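Gudell Parts & Sorting Bins
Gray metal, flared walls

Back in stock after a long wait. Same bin as before, new price list, see bottom. If you ordered in February and got the short version by mistake, write to us and we swap it, no charge.

What it's for: small mixed stuff. Returns, toys, empty cans, whatever ends up on the floor at the end of a shift and has to go somewhere. Tall walls so things stay in. Walls lean out so you can get a hand down to the bottom without scraping your knuckles (much).

Floor is flat. No ribs, no pattern. Soft things don't snag on it and you can sweep it out with a hand brush in a few seconds. Plain gray all over.

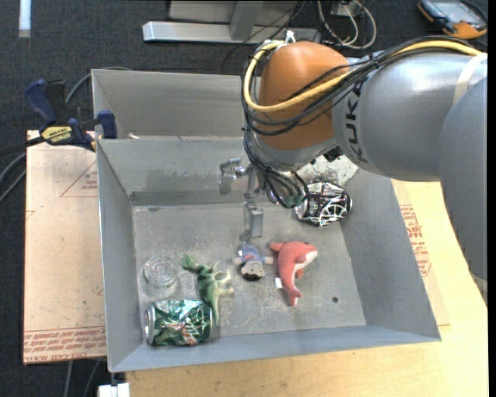
Scratches: yes, it will get them. Bare metal-colored finish, hard objects dragged across it leave pale lines. Doesn't hurt anything. Dust shows too, wipe with a damp cloth and dry it after. Don't use scouring powder, it makes the marks worse and we can't take the bin back in that state.

Sizes
Small, 27 inches long
Large, 47 inches long
Both stand on the floor or on a bench. Large one is heavy, get a second person to lift.

Delivery
Ships flat on a pallet from the Brakow warehouse. Small orders 3 working days, large ones longer, depends on the truck. Check the corners when it arrives and note any dents on the delivery slip before you sign. We can't do much about dents reported a week later, sorry.

Extras
Trotov lid, fits the small only. Biswas label holders, clip on the outside wall, sold in packs of 3. Casters for the large are comming, no date yet.

Old stock with the green stickers is sold out, please stop asking Fabian, he dosen't have any put aside.

Prices updated September 2019. Tax and freight extra. For more than one pallet call first.

Questions on orders: Fabian Wieser, sales desk

We use cookies to keep your cart working. By staying on this site you accept this. OK | More info

Contact | Terms | © Gudell | Back to top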